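The Trouble With Saying "the Orange One"

A robot that can pick up a bottle no longer gets anybody a magazine cover. A robot that can pick up the right bottle, when there are two and they are the same color and you have been vague about it, might still be worth a train ride. So on 2020-01-13 I took one, with a notebook and a head cold, to the Gronham lab, where Shiyu Ding and four colleagues had spent the better part of a year being vague at a machine on purpose.

The project is called Endier. Ding says the name was picked in a hurry for a form and has no meaning in any language she knows. The question behind it is easy to state over lunch. When a person says "hand me the orange one" and two things fit, what should a robot do? It can guess. It can stand there. Or it can do what a decent waiter does, lean slightly toward one dish and see whether your face changes.

Endier is a bet on the waiter.

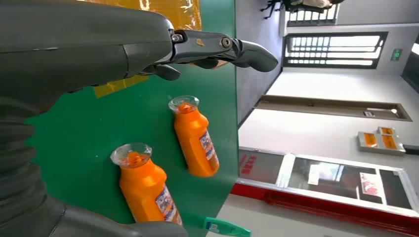
The standard approach treats an unclear request as a scoring problem. Every object on the table gets a number for how well it fits the words, the highest number wins, and the arm goes and gets it. Jianguo Cai, who wrote most of the code that Endier was meant to replace, describes this as "a talent show with no audience." When two objects tie, the winner comes down to tiny differences in lighting and angle. The robot then reaches for its choice with complete confidence, like a man walking into the wrong hotel room.

Asking a question out loud is the obvious fix, and the group tried it first. The robot would stop and say, "Do you mean the one on the left?" This worked well enough for ten minutes. After that people began to hate it. Left turned out to be a sore subject when the person and the robot faced each other across a table, and by the third question in a row most volunteers had given up and reached for the thing themselves. Boyang Peng keeps the comment sheets from that stage in a folder. One says only, "I have children. I get this at home."

What the group calls a half reach came out of that failure. The robot starts toward its best guess, slows well before contact, and keeps its hand over the object for a moment. A separate piece of software watches the person and listens. If the person says "no, the other one," or "uh," or waves a hand, the software lowers the score of the object under the hand and raises the score of its rivals. If the person does nothing, the robot takes the silence as consent and closes its fingers.

The tricky part is how long to wait. Wait too briefly and the person has no time to object. Wait too long and the whole thing starts to feel like a threat. Yufang Cheng, who ran the timing study, tested a range of pauses and found that people's patience had less to do with seconds than with the shape of the hand. With the fingers open, they would put up with a long delay. With the fingers curled and ready, the same delay made them nervous, and nervous people say "no" to everything, including the bottle they asked for.

Cheng's answer was to let the fingers close a little as the system grew more sure of itself. A loose hand means the robot is listening. A tighter one means last chance. She never explained this to the people in the study, and most of them seemed to pick it up anyway.

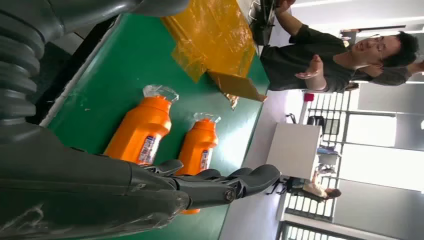 Why not have the person point at the thing and be done with it?

People point badly, and they do it at the same time as they talk. A hand waved at a crowded table covers half of it. Endier does use gestures, but it treats them the way it treats words, as a nudge to the scores. A gesture that arrives during a half reach counts for more, on the theory that a person who moves right then is probably reacting to what the robot has just done.

That theory took up most of the autumn. The trouble is that people move their hands for all kinds of reasons. They scratch. They talk to a friend. Lihua Zou, the newest member of the group, went through recordings of 39 people working with the robot and marked each movement by whether it was aimed at the machine. She had hoped to use software for this job and ended up using her own eyes, plus a great deal of tea. Her labels are now known around the lab as the Zou set, a title she has asked them several times to drop.

The main trial had 823 requests in it, all of them written to be unclear in some way. "The small one." "That bottle." "The other thing." (The last of these was Cai's, and he remains proud of it.) Half reaches beat both guessing and asking on the measure the group cared about most, whether the person got the right object without having to repeat the request in full. They were slower than guessing. They were also slower than asking once, though faster than asking twice, and Ding is careful to say so before anyone else can.

She is just as quick with the other bad news. The method does poorly when the rival objects sit far apart, for the plain reason that a hand over one end of a table says very little about the other end. It does poorly with people who are too polite. Several of those in the trial watched the robot settle on the wrong item, said nothing, and thanked it afterward. The software scored each of these as a success. Peng caught them only because the closing interview asked people what they had wanted in the first place.

"We built a machine that reads hesitation," Peng told me, "and then we met people who don't show any."

I was given a turn. I asked for "the bottle," which I thought was rather cruel of me, and watched the hand drift out and hang there. I had a bottle in mind, and it was the other one. I also found that I did not want to say so. The hand looked as though it had gone to some trouble. I let it carry on, and was later entered in the log as a satisfied user.

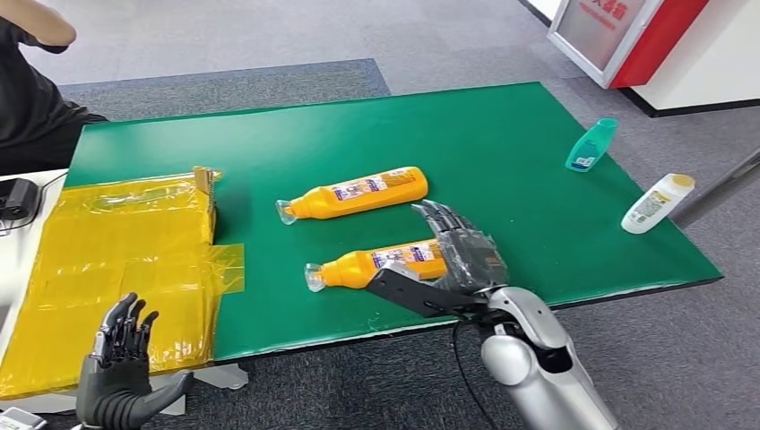
The group's next step is to get away from the lab's own arm and onto hardware they did not set up themselves. A small firm named Tradik, which makes sorting equipment for pharmacies, has agreed to lend them a station for 15 weeks. Pharmacies are full of containers that look alike, and the people who work there are, Cheng has been assured, not polite. The plan is to collect 1,000 requests in ordinary use, with nobody writing them to be unclear. Cai thinks they will be worse than anything he could have made up.

There is an argument going on inside the lab about what to do with silence. Ding wants to keep it as consent, on the grounds that a robot needing constant approval is no help to anyone. Zou would like the system to learn each person's habits, so that a quiet type gets a longer pause and a fidgety one gets ignored a bit more. Ding's objection is that the robot would have to keep a record of who is timid. Zou's reply is that every waiter in the city already does.

They had not settled it by the time I left. Peng walked me down to the front door and asked which way I was headed. I said the station, and he began to point, stopped, and looked at me to see if I meant the train or the bus.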